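Ludgate Linux Users Board > Backup and Storage

Thread: Restic prune running for hours on external drive

ebaptiste
Posted October 16, 2020
Running restic nightly from a systemd timer to a 4TB USB drive. The backups finish in a couple of minutes. Prune is the problem. I've got 914 snapshots going back to April and the last prune took most of the night. Is this normal, or is the drive on its way out?

drikinitz
Do you have a forget policy, or are you just running prune by itself? Prune won't remove snapshots. You need forget with keep rules first.

ebaptiste
No policy. I assumed prune handled it. The biggest folder is photos, 1,551 files, and they never change once they're copied over.
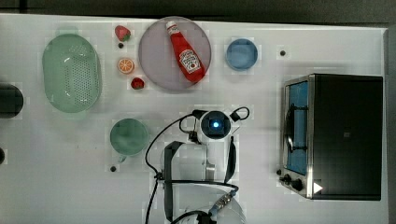 Attachment: green colander and play food on the white table

jaltstead
Files that don't change aren't your problem, they're deduplicated. It'll be something that changes every night. Browser cache, VM images, mail store. Run restic diff on two recent snapshots and see what turns up.

drikinitz
Disagree. With that many snapshots it has to walk every tree before it can drop anything, and on a spinning USB disk that's slow whatever is in them. Start with:

restic forget --keep-daily 7 --keep-weekly 4 --keep-monthly 12 --prune

Do a --dry-run first.

jaltstead
He'll be back here in a year if he's backing up a VM image every night. Exclude the junk as well.

h_benavides
I gave up on restic for local drives and went back to rsync with hard links. You can browse it in any file manager and there's no prune at all.

drikinitz
No encryption either, and a renamed folder gets copied all over again. Fine for some people.

h_benavides
The drive sits in a locked cupboard. I don't need it encrypted.

ebaptiste
Ran the diff. There's a VirtualBox image in there, plus the Firefox cache. Excluded both, then ran forget with the rules above. Down to 23 snapshots. Prune is still going but the progress counter is moving a lot faster than last time.

ferreira
Check smartctl -a on the drive while you're at it. Some USB enclosures need -d sat to report anything.

ebaptiste
Needed -d sat. No reallocated sectors. I'll leave the prune to finish and run restic check after supper.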